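4.3 Partnerkampagne im Modul Plotus anlegen

Eine Partnerkampagne verbindet zwei Unternehmenskonten, die gemeinsam werben und die daraus entstehenden Kontakte teilen. Beide Konten müssen freigeschaltet sein (siehe Abschnitt 3.2). Die Rolle "Kampagnenleitung" ist für alle nachfolgenden Schritte erforderlich; mit der Rolle "Redaktion" können Entwürfe lediglich eingesehen werden.

1. Öffnen Sie im Hauptmenü den Bereich Kampagnen und wählen Sie Neu > Partnerkampagne.

2. Tragen Sie im Feld Partnerkennung die Kennung des zweiten Unternehmens ein. Die Kennung wird dem Partner in dessen Kontoübersicht angezeigt. Eine Suche nach dem Firmennamen ist an dieser Stelle nicht vorgesehen.

3. Legen Sie den Verteilungsschlüssel fest. Voreingestellt ist die hälftige Zuordnung der Kontakte. Abweichende Schlüssel bedürfen der Bestätigung durch beide Seiten.

Hinweis: Der Schlüssel gilt ausschließlich für Kontakte, die nach dem Start der Kampagne eingehen. Bestandskontakte bleiben dem ursprünglichen Konto zugeordnet -- auch dann, wenn sie sich über die gemeinsame Zielseite erneut anmelden.

4. Wählen Sie unter Zielseite eine Vorlage aus und hinterlegen Sie Impressum und Datenschutzhinweis beider Unternehmen. Fehlt eine der Angaben, bleibt die Schaltfläche Veröffentlichen gesperrt.

5. Aktivieren Sie die Option Doppelte Einwilligung. Das Anmeldeformular versendet daraufhin eine Bestätigungsnachricht, deren Absender Sie unter Einstellungen > Versand ändern können.

Achtung: Wird die Option nach dem Start deaktiviert, hält das System alle laufenden Sendungen an. Bereits eingeplante Nachrichten werden verworfen und müssen neu angelegt werden.

6. Übermitteln Sie den Entwurf mit Zur Freigabe senden. Der Partner erhält eine Benachrichtigung und kann den Entwurf annehmen oder mit Anmerkungen zurückgeben.

7. Prüfen Sie nach der Annahme die Statusanzeige. Erscheint Meldung 468, ist die Partnerkennung nicht mehr gültig; wiederholen Sie in diesem Fall Schritt 2. Bei Meldung 508 wurde der Verteilungsschlüssel nur von einer Seite bestätigt.

8. Starten Sie die Kampagne über Veröffentlichen. Änderungen an Texten und Bildern sind weiterhin möglich, Änderungen am Verteilungsschlüssel erst nach Beendigung der Kampagne.

Fragen zur Rollenvergabe richten Sie bitte an die Kontenverwaltung, zu Händen Felista Kirui. 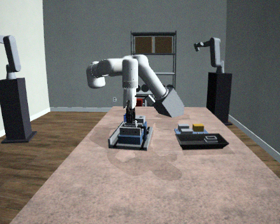 4.4 Auswertung und Export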